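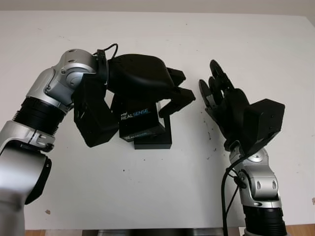
Home News Gallery Storeroom Back Issues Contact

Clearing the Storeroom at Veltville

The storeroom at Veltville takes up 700 square feet on the ground floor, behind the workroom. It had not been sorted properly since the Prendergast shelving went in. In January we took everything off the shelves, checked it against the list, and put it back in an order that people can follow. Text by Marta Tymoshchuk.

The list had 2,000 entries when we began. Most were correct. The trouble was in the small boxed items, which had been put wherever there was a gap, and in the stands and brackets, which had been separated from whatever they came with. We dealt with the small boxes first.

The work was done in the same order each time. A box came to the table, the name on it was read out, and Corey Quinlan found the line on the list. If there was no line, he added one. Anything with a stand or a base was kept next to it until both had the same shelf number. Then the label went on the short side, so that it can be read when the boxes are stacked.

The black box with "intel REALSENSE" in white and blue is on the white table in the first picture, with a black stand behind and under it. Small electronics now have a bay of their own, to the left of the door. They used to be on the top shelf with the spare lamps.

A few things we settled while sorting:

Empty boxes are kept for one year if the item is still in use. After that they are flattened.

Manuals go in the gray file drawers, filed by maker. If the maker is not known, file by what the item does.

Loose cables are tied and put in the Plistix tubs. Please do not put them back in the box they seem to belong to. We found the wrong cable in several of them.

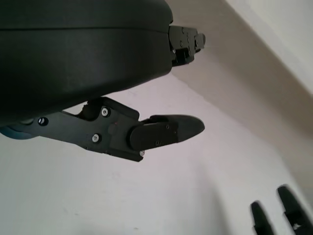
Nolero Notes – Issue 60

By late January the list had started to settle down and we were adding new lines less often. The last few hours went mainly on checking shelf numbers and rewriting labels that had faded.

The final count was 2,018 entries. The additional 18 are nearly all small items that had been stored inside larger boxes and never written down. Nothing on the old list turned out to be missing, though two entries were for the same tripod and one of them has been given to a tripod that had no entry.

The tubs are stacked three high and no higher. The bottom one has to be lifted out by hand, and with four in a stack it was too heavy. Corey has marked the height on the wall with tape.

We also changed the sign-out sheet. It has a column for the shelf number now, and a wider one for the name. The sheet hangs on the inside of the storeroom door. If it is full, turn it over – there is a blank copy on the back.

Still to do: the long shelf by the window, where the paper stock is kept, and the two cabinets whose keys were mislaid. Marta has asked for new locks. The window shelf will need to be emptied before it can be leveled, so please take anything of yours off it by the end of the month.

Corrections to the list should go to Corey, with the shelf number and the name as printed on the box. He updates it in the morning before the workroom opens.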